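Cikateck grip-release fault

The Cikateck grip-release fault was a recurring failure in the tabletop manipulation cells operated by the Hular laboratory in Nekovby. In the fault, the arm controller recorded an object as released while the fingers of the gripper were still closed on it. The arm then withdrew at full travel speed and carried the object with it. The fault was first logged in July and remained in the system for two software releases. No injuries were recorded. It led to a change in the way the laboratory decides when a person may reach into a cell.

Background

The Hular cells were built to study the handling of household objects. Each consisted of an arm, a parallel gripper, a fixed table and a controller supplied by Cikateck. The tasks were short and repetitive: moving a piece of play food into a bowl, hanging a mug, opening an appliance door, or clearing a table at the end of a sequence. Toy kitchen sets were preferred to real utensils. They weigh little and keep the energy of a collision low.

The controller did not measure finger position directly during release. It sent an open command, waited for a fixed period of 60 milliseconds, and then read the motor current. A low current was taken to mean that the fingers were free. The assumption held for rigid objects with flat sides. It did not hold for thin handles and rims, which could remain wedged between the finger pads after the motor had stopped drawing current.

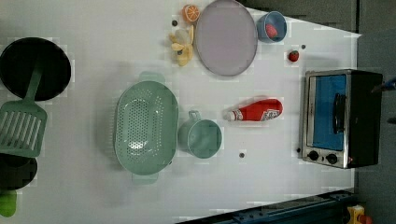
Zulema Rivadeneira has objected that the usual account puts too much weight on the shape of the objects, and that the same fault could be produced with a plain block if the pads were worn. In her view the failure belonged to the timing rule alone, and any list of "difficult" items draws attention away from it. The laboratory's report accepts the point about worn pads but keeps object shape as a contributing factor.

Course of the fault

The log for the affected period contains 218 entries in which the release flag was set while an object was still held. Most ended with the object falling a short distance from its intended position. Operators treated these as ordinary placement errors and reset the table by hand. The entries were not grouped under a single cause until a night run in which the arm swept a colander off the table and struck the guard rail on its return. The cell stopped on the rail contact, as designed, but the status light had already turned green.

The green light was the more serious part of the fault. It was driven by the same release flag and told the operator that the arm was idle and the table could be approached. Telma Olivares, reviewing the log, found that in several cases the door of the cell had been opened while the arm was still moving. The door switch cut motor power each time.

Investigation

An internal review was led by Uriel Sosa. The fault was reproduced on a second cell fitted with a controller of the same type. Over 3,000 test cycles, shortening the wait period made the fault more frequent, and lengthening it reduced the number of cases without removing them. Replacing the finger pads had a similar partial effect. The review concluded that motor current could not be used alone as evidence of release.

It also criticized the handling of early reports. Placement errors were entered under a general code, with no field for the state of the gripper, and the connection between them was visible only to someone reading the raw current traces.

Correction

Two changes were made. The first added a position sensor to the finger carriage and required both an open reading and a low current before the release flag could be set. The second separated the status light from the flag. The light is now driven by the safety relay and turns green only when motor power has been removed. A slow retreat over the first few centimeters was added later, at the request of the operators, and is listed in the release notes as optional.

The sensor was supplied by Rusnák and required a new finger bracket. Cells without the bracket were limited to reduced speed until they could be refitted.

Later use

The log has since been used at Hular in the training of new operators, who are asked to find the first entry in which the fault could have been recognized. Bushra Butt and Lindsay Bright prepared a shortened version with the current traces printed beside the operator notes. The original reporting form was withdrawn, and its replacement has a separate line for gripper state at the time of the stop.

See also: Door interlock; End effector; Protective stop; Status indicator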